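Shared Studio Storage: Your Questions
Last updated 2/18/20

I've been helping people sort out shared rooms for a while now - studios, back offices, converted garages, that one room at work where everything ends up. The same questions land in my inbox over and over, so I finally put the answers on one page. I've stuck to rooms with hard floors, brick or block walls and more than one person using them, because that's what I know. If you've got a walk-in closet with built-ins, I'm jealous and I can't help you much.

Most of what follows is about open shelving, boxes and bins. If you came over from the Gurkley newsletter, the shelf question is the first one.

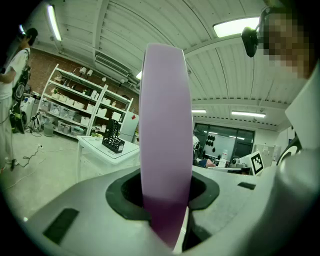 SHELVES, BOXES AND BINS

Do I really need a shelving unit, or can I use cabinets?
Use both if you have the wall for it. I like a white metal unit with four levels standing right up against the brick, and a closed cabinet next to it for the ugly stuff. Open shelves keep people honest about how much they own. A cabinet lets you shut the door on it, and everybody needs at least one of those.

White boxes or clear bins?
Oh, this one starts fights! My answer is white boxes wherever you look at them all day and clear bins on the lower shelf. You look down into the low ones anyway, so being able to see the contents saves you crouching and pulling out three of them to find a roll of tape. White boxes look calmer, but you have to label them. A white box with no label is just a mystery you bought yourself.

Which boxes do you buy?
I used the Rekorum ones for years and still have a stack. They're plain, they have lids, and the lids stay on. The Vlad boxes are a little deeper and hold a folded moving blanket, but they stick out past the front of a narrow shelf and I kept walking into them. Measure your shelf depth first, please. I get so many emails from people who didn't.

Is it okay to put lamps on the top shelf?
Sure, clamp-on spotlights or small table lamps both work. The top is hard to reach, so nothing you need every day should live there, and a lamp is about the only thing I can leave up high and still get use out of. Keep the cord behind the unit and check that the clamp is tight.

What goes on the floor under the shelf?
Less than you think. A bucket and one bag is my personal limit. If you have a whole row of bags down there, you need hooks. I had a room once where the "one bag" had been sitting there since September and it was full of other bags.

What about cables and power strips?
I'm not going to pretend mine are perfect. A power strip on a concrete floor is fine if it's against the wall and out of the walkway, but loops of cable where people stand will get you sooner or later. Velcro ties cost next to nothing. I bought a pack of 50 and I'm still using it.

TABLES AND CABINET TOPS

How do I stop flat surfaces from filling up?
Pick one thing that's allowed to live there and let that be the boss of the surface. Mine is a black mesh file holder. Papers go in it, standing up, and once it's full somebody has to deal with it. You can add a plant. After that you're done, and I mean it.

Should I label the file holder?
Yes, on the side that faces the room. A white label on black mesh is easy to spot from across the floor. Write what it's for and skip the person's name - people leave and the holder stays.

Somebody told me to put tape on the cabinet top. Why?
I love this trick. You run black tape in a rectangle on a white top and it marks off a spot. You decide what the rectangle means: always clear, or only for the thing you're working on. I've tried asking nicely and I've tried signs, and the tape gets better results than either one.

Do plants count as clutter?
Nope. Small potted ones with yellow flowers are my favorite in a white room, and I'd put one on a shelf, one on a cabinet and one on a desk before I bought a single poster. Keep them away from the paperwork when you water.

Where do I keep big flat things, like foam boards?
Standing up, always. Flat on the floor they get stepped on, and flat on a table you lose the table. Lean them against the side of something solid. If yours will stay there longer than a day or two, put a strip of felt where the edge touches the floor so it doesn't creep.
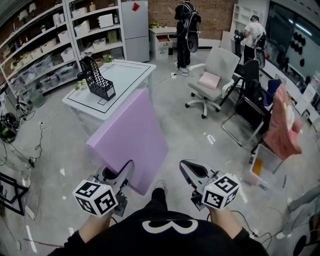

Lavender foam board leaned up against the white cabinet, tall shelves along the left wall.

CHAIRS, COATS AND EVERYTHING SOFT

How many chairs does a shared room need?
One per person who sits down regularly, plus one. I worked with a place that had 30 and couldn't get to its own window. Mismatched is fine, by the way! A light gray office chair next to a couple of black ones looks perfectly okay, and a pink cushion cheers up the whole corner.

People keep hanging clothes on the chairs. Help?
They always will. I've given up on stopping it and I just pick which chair it happens to. The chair with the least comfortable seat becomes the official clothes chair, and the others stay free for sitting. You could buy the Lusine coat stand, which I did, and then watch everyone walk past it.

Do I need a fridge in the same room?
If you have the corner, put it in. A white one disappears nicely next to white shelving, and a single magnet on the door is plenty. Two things to watch: leave a gap at the back, and don't let the top turn into a shelf.

What should I do with desk drawers?
Close them! An open drawer makes even a small, neat desk look like somebody ran out in a hurry. If a drawer won't close, it's too full, so take out the chargers first. It's nearly always chargers.

MONEY AND TIME

What does it cost to do a whole room?
I tell people to put aside $1,000 and try hard not to spend it. Shelving takes the biggest bite, boxes come next, and then it's all small change. Used metal units are great as long as the feet are level.

How long will it take?
A weekend for the sorting and a couple of evenings for labels. Do the labels last, after people have used the shelves for a bit, or you'll be peeling half of them off again.

Can I send you a photo of my room?
Please do. Stand in a corner so I can see two walls, and tell me the depth of your shelves.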